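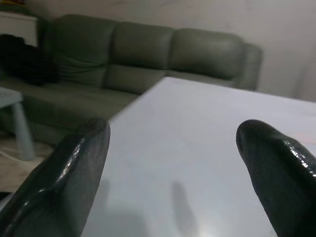
*The Tisa's top, in white. It's smooth all over and it shows up every crumb.*

# The Tisa drop-leaf table, after two months of meals, hems and one enormous jigsaw

February 2023

We'd been without a proper kitchen table for longer than I like to admit. The old one had been my aunt's, and it was lovely, but one leg had been glued so many times that you couldn't lean on that corner to cut bread. When it finally went in December, in the middle of a pudding (the pudding was saved, the custard wasn't), I spent the evening on the sofa with my phone looking at tables until my eyes hurt.

I narrowed it down to two in the end, the Tisa and the Numa. The Numa is the prettier of the pair, I think most people would say so, with a rounder edge and a rather nice curve to the legs. It doesn't fold, though, and our kitchen is the sort where the oven door and a chair can't both be out at the same time. So the Tisa it was, in white, from Srour, which is a little furniture shop behind the bus station that I'd walked past for years and never gone into. Very kind people. They let me put the leaves up and down as often as I wanted and didn't try to sell me a single chair.

## Getting it home and up

It arrives in two boxes, one of them long and awkward and both heavier than they look, so have somebody with you. I had Ingrid Szabo from upstairs, who is far handier than I am and who read the instructions first, all the way through, with her glasses pushed up on her head so that she couldn't have been seeing very much of them. The leaflet says 60 minutes. We took a whole afternoon, but that includes a pot of tea, a search for the smaller of the two screwdrivers, and putting one of the gate legs on back to front.

That last one is an easy mistake to make, by the way. The gate legs look the same and they aren't. There's a small letter stamped on the inside of each, and the leaflet mentions it only at step 6, by which time you've already fitted one. Check before you start and you'll save yourself some muttering.

All the bolts were there, with a couple left over. The holes lined up nicely apart from one at the back, which needed a good shove.

## Living with it

With both leaves down it's a slim little thing that sits against the wall under the window, just wide enough for a lamp and the post. With one leaf up there's room for the two of us to have supper. With both up we've had six round it, elbows touching, for my brother's birthday, and it didn't wobble at all, even when the children got down and then got back up and then got down again. I'd been worried about that, having sat at a few drop-leaf tables where you daren't cross your legs. The gates swing right out under the leaf and there's a little stop that they click against, so you know they're home.

You do have to think about where your knees go. Whoever sits at the corner by the gate leg gets a leg of their own to contend with, and in our house that's always me.

The white was my choice and I'd make it again - it makes the kitchen feel bigger and the light bounces about beautifully first thing in the morning - but it's a demanding colour. Tea rings, pencil, newsprint, the little blue smudge from a stamp on a parcel, they all announce themselves. Most things come off with a damp cloth. Turmeric took me three goes with washing-up liquid and there's still a faint yellow shadow near the hinge if you know where to look, so I've put the fruit bowl there. I haven't tried anything stronger on it because the care card says not to.

## Sewing and the jigsaw

I do most of my sewing at it now. A smooth top is a mixed blessing for that. Fabric glides along very nicely when I'm feeding a long curtain through the machine, and it also glides very nicely straight off the end and on to the floor if I'm not paying attention. I've bought a set of Jelleo grip mats, the thin rubbery sort you put under rugs, and one of those under the heavy side of the cloth does the trick. They'd be good under a chopping board too, come to think of it.

And then there was the jigsaw. It was 3000 pieces, a harbour, an awful lot of it sky, and it lived on the table with both leaves up for the best part of three weeks while we ate off our laps. The join between the leaf and the middle section is very slightly proud on one side, no more than the thickness of a fingernail, and you'd never notice it with a plate. With a jigsaw you do notice. The row of pieces that crossed it never quite lay flat. We slid a big sheet of card underneath in the end, and that cured it, though I'd have preferred to do it before the sky went in.

## Things I'd change

- The feet come with stick-on felt pads and one came off within a week. I've replaced the lot with the nail-in kind.
- A drawer would be so handy. There's a space in the middle that's crying out for one.
- The leaves are a bit heavy to lift with one hand if you're holding a casserole in the other. I've learnt to put the casserole down first.
- The leaflet, as above. Put the bit about the letters on the front page, please!

## Would I buy it again?

Yes, I would, and I've already sent my brother to Srour to look at one, though he's leaning towards the grey and I can see the sense in that with his three. If you've a bigger kitchen and you never need to fold your table away, go and sit at the Numa before you decide, because it really is very handsome and the edge is kinder on the forearms. For a small kitchen that has to be a dining room and a sewing room and, for three weeks in winter, a harbour, I've been very happy with the Tisa.

Four stars out of five. I'll come back and add a note when I find out whether the hinges start to squeak, as Ingrid is quite sure they will.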